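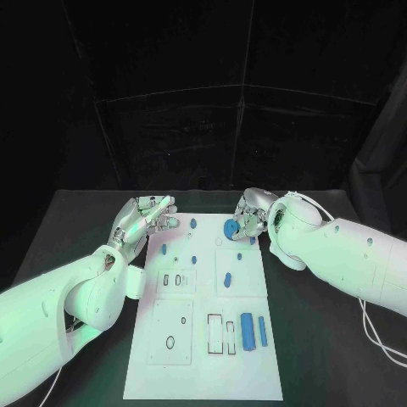

What is staged insertion learning?

Staged insertion learning is a method for teaching a two-armed robot with fingered hands to put parts together on a fixture board. The task is split into short stages, such as grasp, carry, align and seat, and a separate small policy is trained for each one from human demonstrations.

Background

The method was described by Awuor Barasa and Awuor Minja in a technical report from the Jirkirby laboratory, released in August 2023. Earlier work at the laboratory had used a single policy for the whole task. That policy did well at reaching and grasping but often failed in the last few millimeters, where a gear has to line up with its peg and the fingers hide part of the view.

Task board

The tests use a white board known as the Ernness board. It carries blue pegs and cut-out holes on several inset plates, along with loose blue parts that include a round gear-like piece and a cylinder. The board lies flat on a dark table, with black cloth hung behind it to keep the background plain. A camera at head height looks down over both arms.

Method

An operator wearing tracked gloves guides the arms through the full task. The report used 1,233 demonstrations, collected by 4 operators. Each recording is then cut into stages by hand, at the moment a part is first held, the moment it arrives over its target, and the moment it touches the board.

A fifth network, called the switcher, reads the camera image and the joint positions and decides which stage policy should be in control. It may also step back a stage. If a gear slips while being aligned, for instance, the switcher can return to the grasp policy – something the single-policy version had no way to do on purpose.

Both arms are controlled at all times, including in tasks where only one hand holds a part. The free hand is trained to stay clear of the working hand's path.

Results

In the published trials the staged method finished 31 more gear placements than the single policy over the same number of attempts. The gain for upright cylinders was smaller. Rods were the hardest parts for both methods, and the authors put this down to the fingers covering the slot during the final approach.

Limits

Cutting the recordings by hand is slow, and took around 8 weeks. A later version, Nuledell, marks the stages automatically from changes in finger force. It has been tested only on round parts. The method also depends on a fixed board position – moving the fixture between trials lowered the success rate for every part, and the Jayawardena extension, which adds a short search motion before seating, recovered only part of the loss.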